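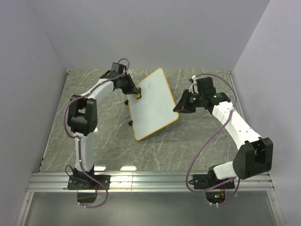

Rivside, 5/20/18

**Workshop notebook, regional output series. Entry by M. Faulkner, for the file and for Y. Samir.**

The purpose of this session was to rebuild the manufacturing output index for the Rivside district from the firm returns, and to establish why the draft figure for the first quarter differs from the one circulated to the office last month. The circulated figure showed growth over the previous quarter. The draft rebuilt this morning shows a small decline.

**Returns received**

The panel stands at 413 firms. All but 11 returned a form for the quarter. Of the missing firms, 6 are in food processing, and these matter most to the total on account of their weight. Sudard is among them. Its last usable return is for September, and the value has been carried forward unchanged in every run after that date. I do not consider this acceptable for a firm of that size, and the practice should stop with this run.

Grímsdóttir returned a form, but in the old layout, with sales and stocks entered in one column. Mr. Samir separated the two by reference to the firm's earlier forms. His working is in the blue folder. I have checked the stock figure and agree with it; I have not checked the sales figure.

**Method**

1. Loaded the returns as received, with no corrections.
2. Applied the base weights. The 2018 weights are not yet approved and were not used.
3. Replaced carried-forward values with the average change for the same trade and size group.
4. Ran the seasonal adjustment on the full series, then again with the most recent quarter left out.

Step 3 accounts for most of the difference. With the old treatment restored, the draft moves back toward the circulated figure, though it does not reach it. The remainder comes from somewhere else, and the price adjustment is the likely place. The circulated run used the producer price table from before the revision. Which table was used is not written on the run sheet, and I had to work it out from the output. Run sheets are to carry the table name from now on.

**Seasonal adjustment**

The early holiday falls awkwardly this year. Leaving out the most recent quarter changes the seasonal factors for textiles more than I expected and hardly touches the others. Textiles is a thin group in this district, and one large order can move it. Flelell reported such an order in its comments box and gave no amount. A letter asking for the amount has been drafted and is in the tray for signature.

No manual change was made to the textiles factor. If one is made later, it must be entered in this book with initials.

**Points raised by Mr. Samir**

He questions whether the size groups used in step 3 are still sound, as several firms have passed from the small group to the middle one without being moved in the register. I share the concern. He also proposes that the decline be reported as "little changed" until the Sudard return is in hand. My view is that the office should be given the figure together with a plain note of its limits, and that the wording is a matter for the office.

We did not settle this. Both views are to go forward with the draft.

**Outstanding**

- Telephone Sudard for the missing return (Samir)
- Check Grímsdóttir sales figure against the prior form (Faulkner)
- Rerun with the revised price table only, all else held as in the circulated run
- Review size groups in the register
- Withdraw the circulated figure, or mark it provisional, once the rerun is complete

**Added later, same day**

Rerun with the revised price table is complete. It explains the greater part of the remainder. A small gap is left in metal goods, where two firms appear to have been coded to the wrong trade. Codes not yet corrected. Output saved under the draft name, with the earlier version kept beside it.

M.F.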